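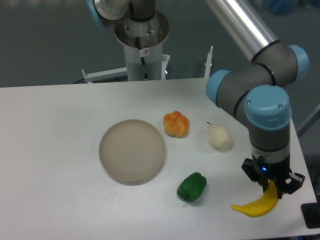
Clulcombe Healthy Lunches – progress report to the Yeh Fund, 7/9/20

Menu trials are complete at Clulcombe and Plindham. Ornenby starts in October, one month behind plan, pending delivery of the second oven. Meals served to date: 3381, of which 616 were at Plindham.

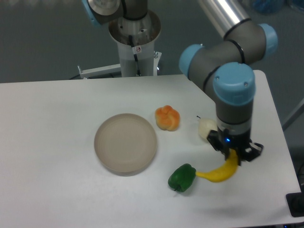 Spend on ingredients is within budget. Transport is over by £160 – two extra van hires – and will be met from the £700 contingency. No change to the grant total is requested. Portion weights for the autumn menu will follow with the next claim.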